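Lisau Rent Relief Study: progress report to the Bansal Fund, period ending September

You asked for something shorter this time, so we have left out the methodology.

We set out to learn what the state renters' credit does for the people it was written for. We have now interviewed 80 households in Lisau, most of them at kitchen tables. Only 11 had claimed the credit. Several had never heard of it, and two believed it had been repealed, an understandable guess given the form. The mortgage deduction, meanwhile, needs no introduction in the better streets of Hivivska, where we did our comparison interviews and were given cake.

The county assessor's data arrived in June, ten weeks after it was promised, and on paper. Petix has keyed it in and is checking it against the deed records. Some 10 percent of parcels list an owner who sold years ago. We have asked the county about this and received a thank-you note.

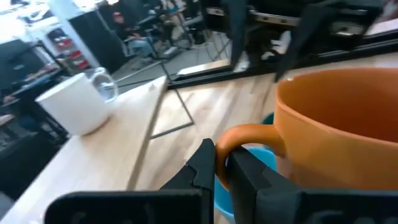
Orange mug.

Spending is under budget, mainly on travel, as the second car never got approved. We would like to move the balance to translation, where we guessed low.

Still to do: the landlord survey (response so far is polite and small), the draft chapter on property tax pass-through, and a briefing for the housing office, which has rescheduled twice. The draft should reach you before the legislature takes up the credit again, assuming it does.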